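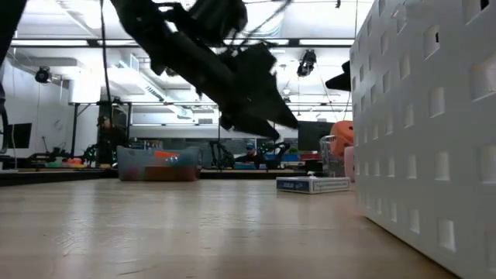 Clutter-first demos: how we record them

Emanuel Jitaru, Monday

Quick writeup, people keep asking. This is the Rodcombe recipe for tabletop pick data, the version that got us to 2,261 usable episodes. Two arms, one table, small stuff on it.

1. Set the table. Bins and basket toward the edges, small items in the open. Leave things at odd angles, don't square them up. Bricks can go upside down, cards flat.

2. Home both arms. Grippers open, well clear of the wood. Check cable slack before you touch anything else.

3. Sync the cameras. One fixed view, one per wrist. If the wrist stream lags by more than 5 frames, restart it. Dont try to fix it in post, we lost 800 episodes that way.

4. Approach wide. Fingers fully open until the target sits near a fingertip in the wrist view. Brick next to the card deck is the hard case, the overlap fools the policy. Record plenty of those.

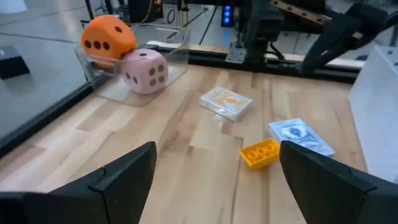

5. Close slow, lift, place, release. One item per episode. Missed grasp? Keep going, retry in the same episode. The retries are teh useful part. Shahab Parsa ran the ablation with them stripped out and success on touching items dropped 9 points.

6. Reshuffle by hand. Every episode, not every batch. Clear bins too, turn them a bit.

7. Label before lunch. Item, arm, number of retries. Leave it till evening and you will forget which arm.

Training config is the same as the Warkov runs, only the crop changed. Will post the yaml when I get a minute.

Related
- Warkov: wrist crop settings
- Flustier sync notes, March
- Văduva baseline, full results table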